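19/05/22

Réunion de ligue à Ridport, de 14 h à 17 h 40. Ordre du jour : fenêtre de juin, mise à disposition des internationales, calendrier des barrages. Le premier point a pris tout le temps. Je note tant que c'est frais.

Position de départ. La fédération demande la libération des joueuses convoquées dès le lundi qui précède le premier match, soit quatre jours pleins de préparation. Les clubs veulent libérer après la dernière journée de championnat, jouée le mercredi soir. Écart réel entre les deux textes : deux séances d'entraînement et un voyage. Pour Hustmont, cela concerne 4 joueuses, dont deux titulaires au milieu. Pour Wovon, une seule, mais c'est la gardienne.

Le règlement actuel ne tranche pas. L'article 30 parle de « mise à disposition dans un délai compatible avec la préparation de la sélection », sans jour ni heure. La version précédente fixait une échéance ; elle a disparu à la refonte et je n'ai pas retrouvé le procès-verbal qui l'explique. À demander au secrétariat.

Kyung-hwa Ban, pour Hustmont, a présenté un compromis écrit : libération le lundi pour les joueuses dont le club n'a plus d'enjeu au classement, le mercredi à minuit pour les autres. Techniquement applicable. Deux défauts. La notion d'enjeu n'est définie nulle part, et un club peut se trouver mathématiquement à l'abri le dimanche soir puis menacé par une décision disciplinaire le mardi. J'ai proposé de figer la situation au classement publié le dimanche à 22 h, sans tenir compte des dossiers en cours. Pas d'opposition, pas de vote non plus.

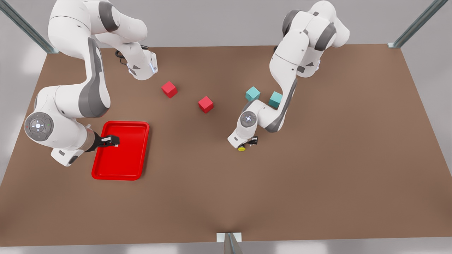

Le plateau rouge. 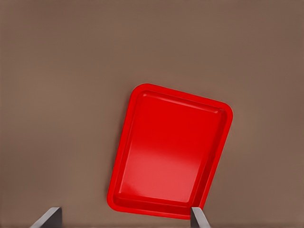

I-seul Yoo a soulevé la question des assurances. Une joueuse libérée avant la date obligatoire est-elle couverte par le contrat de la sélection ou par celui du club ? Réponse du juriste : par celui de la sélection à partir de l'arrivée au rassemblement, par celui du club pendant le trajet. Le trajet entre Ridport et le centre de Han comporte une correspondance et souvent une nuit d'hôtel. Il faudra une ligne dans la convention, sinon chaque blessure donnera lieu à un échange de courriers.

Indemnité journalière. Les clubs demandent 124 par joueuse et par jour, la fédération s'en tient au barème ancien. Plafond évoqué : 3000 par club et par fenêtre, toutes sélections confondues. Je trouve le plafond trop bas pour un club qui fournit aussi les moins de vingt ans, et je l'ai dit. Hustmont serait dans ce cas. La fédération répond que les sélections de jeunes relèvent d'un autre budget — c'est exact sur le papier, mais le plafond tel qu'il est rédigé ne fait pas la distinction. Correction demandée.

Barrages : dix minutes en fin de séance. Aller le samedi, retour le mercredi suivant, pas de règle des buts à l'extérieur. Le délégué de Wovon voulait un match unique sur terrain neutre. Renvoyé à la prochaine réunion.

Retour par le train de 18 h 12, arrivé avec un quart d'heure de retard. Relu dans le wagon la note de Ban ; le paragraphe sur les prolongations de blessure est mieux fait que le nôtre, je le reprendrai tel quel avec son accord. Il manque un cas : la joueuse convoquée en remplacement, après la date limite. Délai de prévenance de vingt-quatre heures, à mon avis, avec refus possible du club s'il lui reste moins de deux gardiennes inscrites sur la feuille.

À faire demain : appeler le secrétariat pour le procès-verbal, envoyer la rédaction du gel au dimanche 22 h, vérifier auprès de Yoo si son assureur accepte une clause de trajet. Revoir aussi la numérotation des annexes, deux portent la lettre C.

Couché tard, genou droit raide après trois heures et demie de chaise.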